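Green Speed and Putting Distance on a Nine-Hole Course

Student project report, turfgrass and sport science elective

Introduction

Most people who play golf have heard that a green is fast or slow, but few know how this is measured. Our group wanted to find out how much the speed of a green changes over one day, and whether the change is large enough to matter to an ordinary player. We did the work at Lomatow, a public nine-hole course with small greens and no floodlights.

The usual tool is a stimpmeter, a grooved metal bar. A ball is set in the notch near the top and the bar is raised slowly until the ball rolls out. The distance it travels on a flat part of the green is the speed. We used a training version made by Dralteck, borrowed from the sports department.

Method

We picked three greens: the second, the fifth and the ninth. The second is shaded by trees for most of the morning. The fifth is open on all sides. The ninth sits next to the parking lot and gets the most foot traffic.

On each green we marked a flat area with tees and rolled balls in one direction, then back the other way from the place where they stopped. If the two directions differed by more than a foot, we moved to a flatter spot and started over. We made 32 rolls per green at each session, with one session before the first players went out and one in the late afternoon. The first two rolls of each session were for practice and were thrown out, which left 30 for the averages.

We also took the temperature at grass level and wrote down when the greens had been mowed. We had planned to record soil moisture, but the probe gave a different reading every time it was put in the same hole, so we dropped that part.

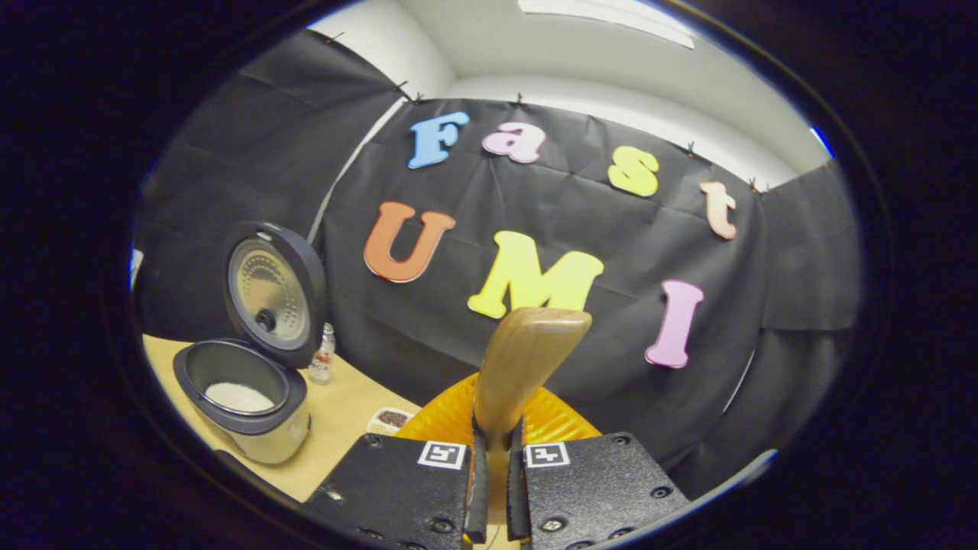 Skumatby, May 12, 2024

The morning session started late because the gate was locked. The ninth green had already been mowed and the other two had not. We rolled the ninth first and came back to the second after the mower had left.

Results

The fifth green was the fastest in both sessions. It slowed down by nine inches between morning and afternoon. The second green slowed by four inches and the ninth by eleven. On the ninth, the balls also started to drift to the left late in the day, toward the hole, where the turf was more worn.

Discussion

We expected the shaded green to change the least, and it did. Grass growth during the day is the likely cause for most of the slowing, but foot traffic must play a part on the ninth. We can't separate the two with this data.

A test in February gave much shorter rolls on all three greens, but the grass was longer then, so we left those numbers out.

For future work we would use one green only, measure it every hour, and ask the greenkeeper for the mowing height in advance. A second person should also read the tape, as three of our afternoon values had to be measured again.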